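Home | About | Classes | Visit | Contact

About Us

Hi, I'm Kelly Marinho, and Clerow is my little language school! I started it in 2000 with 2 students and a borrowed cassette player, teaching Portuguese to people who'd married into it, mostly. My grandparents came over from Bragança and I grew up arguing with them in both languages, so it seemed like a job I could do.

We're still small and I like it that way. No class has more than six people in it, and you'll be talking by the end of the first evening (badly, but talking — I promise it gets better). 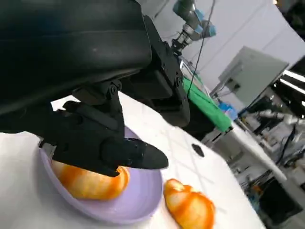

How we teach

Everything starts with food and the kitchen, because that's where I learned. Week one you get the words for bowl, spoon, cup and "who ate the last one?" Grammar comes in sideways after that. We use the Rarus readers for beginners, which are a bit old-fashioned but have great stories, and for the advanced group I just bring whatever I'm reading. The past tenses take us most of the spring, so don't panic if you're still mixing them up in May!

We also do two conversation nights a month, open to anybody, enrolled or not. Come and sit in, say nothing if you're shy, and stay for coffee.

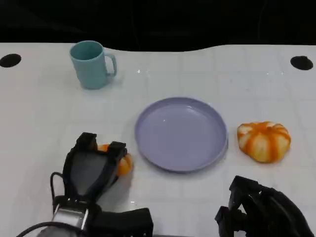
Caneca — a mug, and one of your first words

New beginners' group starts Fri 8 November. Drop me a line if you're not sure of your level and we'll have a chat.

Contact Clerow | © Clerow Language School | Back to top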